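2023-12-23

Cane soaking, third go, Ninstead bench

Finally cracked the rim problem, and I'm so pleased I'm writing it up before I sweep the floor! Up to now every braided rim has split at the tight end of the oval, always on the outside of the bend. I blamed my hands. It was the soak.

Used the Saltemach cane, batch 1266, same gauge as last time. Weighed out 300 grams dry and split it into two bundles. Bundle A got eight minutes in warm water, then straight to the bench. Bundle B got the same eight minutes, then 10 more rolled up in a damp towel with the ends tucked in.
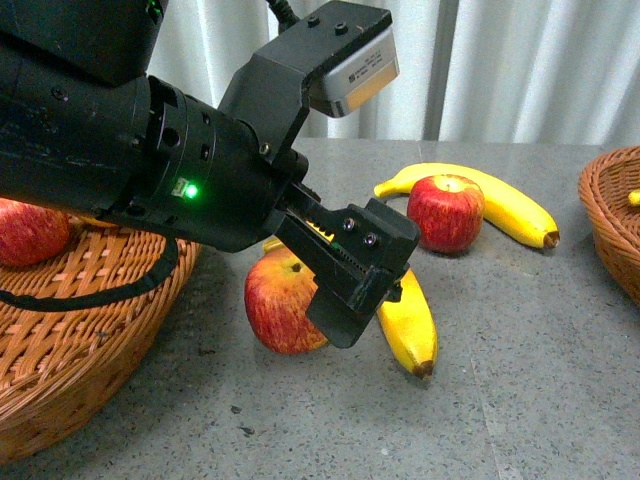
Granite top, with fruit and basket.

Bundle A bent fine on the long sides and cracked at the first tight turn, same as ever. Bundle B went round like string. I did the turn, undid it, did it again the other way — not one split! The towel time seems to let the water even out through the strand, so the core gives along with the skin. I could feel it in the fingers before I bent anything.

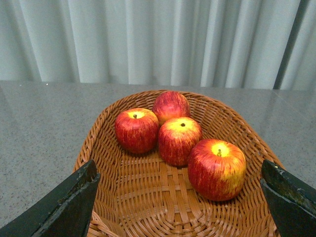 Spacing the stakes is the next thing to sort out. I crowd them on the curves and then the weavers have nowhere to go, so the wall puckers. The pleats in the pale curtain behind the table are what I'm after, one soft ridge and then one recess, evenly all the way along. Going to try marking the base with chalk before I stake up, and open the gaps a touch on the ends. The old Mikura pattern sheet has them closer on the ends, which I now think is plain wrong for cane this thick.

Also tried a pinch of glycerin in a spare jug. Strands came out slippery and I kept losing my place in the braid. Won't bother again.

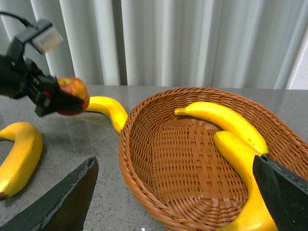

For next time

Do a full rim with towel-rested cane, no stopping for tea halfway. Re-damp with the sponge at each end turn. Order more of the thin stuff from Gebreyes for the base, as we're down to scraps. Try the towel rest on the darker cane too, it's stiffer and I'm dying to know. 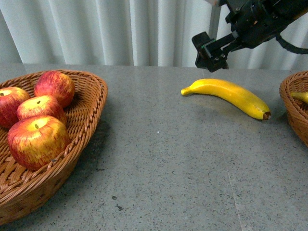 Added in pencil by the evening bench: try the towel rest with cold water before you credit the warm, because our cold-soaked cane bends just as well after a rest and doesn't go fuzzy. Good point, and mine did go a bit fuzzy. Cold bundle goes in first next session.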